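Projects > Waltdale Cell > Talks > Speaker notes

Setting up and looking after the Waltdale two-arm cell
Tomoyo Kubo
15 Aug 2025

Opening. Keep this short. Most of the room has worked with a single arm and wants to know what changes with a second one on the same table. Answer: the arms are the easy part. The base positions, the cable service loops and the order of the startup checks take up most of the maintenance time.

Say early that the cell exists twice, once as hardware and once as a simulated model. Every change to the layout goes into the model first. The model is called Cerkadar in the repository and people will hear both names today.

Layout. Two arms, both on the back portion of the table, each on its own square pedestal. Front of the table stays clear for the operator and for parts. The pedestals are bolted through to the frame on the real cell. The tabletop alone flexes too much and the error shows up at the gripper. Spacing between the pedestal centers is 635 mm. We tried 554 mm first. Reach into the middle of the table was better, but the elbows came too close in the handover pose and the controller stopped both arms on the proximity limit. Do not spend long on this unless asked.

Frames. One table frame, one base frame per arm. Nothing is taught in arm coordinates. If a pedestal is removed for service, only its base frame is measured again and the taught points survive. This was the best decision in the whole setup and the one people argue with most. If there is an argument, move it to the break.
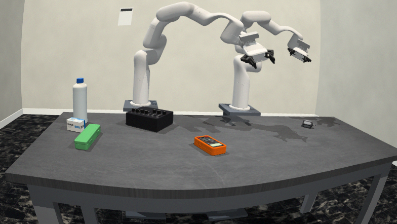 Park pose. Both grippers up, above the right half of the table, open, fingers down. The pose was chosen for maintenance access. Finger pads can be inspected from the front without jogging either arm, and the left side of the table is left free for loading parts. The weak point is that the left arm has to reach across to get there, so its path passes near the right arm's column. The right arm must be parked first. The sequence is locked in the controller and should stay locked. When someone asks to unlock it to save time, the answer is no.

Loose objects. The working set is mixed on purpose: a capped bottle, a small carton, a green case, a multimeter, a black box with knobs along its front. The set covers tall, flat and wide. After any gripper work, run the pick check on the flat objects first. A finger that sits slightly high will still take a bottle and will miss a meter lying on its back. We lost most of an afternoon to that in August, with a finger that had been refitted without its shim.

Startup checks, in order:

1. Visual check of both pedestals and the wrist housings. Look for marks around the bolts.
2. Power on the right arm, home, park.
3. Power on the left arm, home, park.
4. Open and close each gripper, no load.
5. Touch-off on the table reference, right arm then left.
6. Compare the touch-off values with the last log entry.

Step 6 is skipped more than any other. Show the log page here. The right arm drifted slowly over several weeks and the values were all written down. The cause was one pedestal bolt that had lost torque.

Cycle counts. The left wrist joint was at 3,743 cycles when it first reported a following error. Explain that this is a low number for the joint and that the joint was fine. The wrist cable was dressed too tight, and the long reach across the table pulled on it at the end of travel. We added slack at the elbow and the fault cleared. Replacing the joint would have hidden the problem for a while and cost roughly 2 days.

Gripper service. Take one gripper off at a time. Mark the flange before loosening anything. Fingers come off as a pair and go back as a pair, with the same shims. Tamura (our name for the service jig, after the bench it came from) holds the wrist housing square while the fingers are refitted. Torque with the arm powered down and locked out. Then run steps 4 to 6 again, even if only the pads were changed.

Keeping the model current. Measured base frames are copied into Cerkadar on the day they are measured. Old frames are kept, with a note. A planned path that clears in the model and stops on the real cell nearly always means one of two things: the base frame is stale, or the cable bundle is larger than the one modeled. Cables are not modeled at all on the current version. Admit this before someone asks.

Power. The Voltance supply feeds both controllers through separate breakers. Label them. During lockout on the left arm, the right arm must also be parked and disabled, as the reach volumes overlap.

If time is short, drop the cycle count section and go straight to gripper service. Questions on path planning go to the second session. The startup sheet is in the handout, page 2.

Contact: Waltdale cell desk | © 2025 Waltdale | Back to top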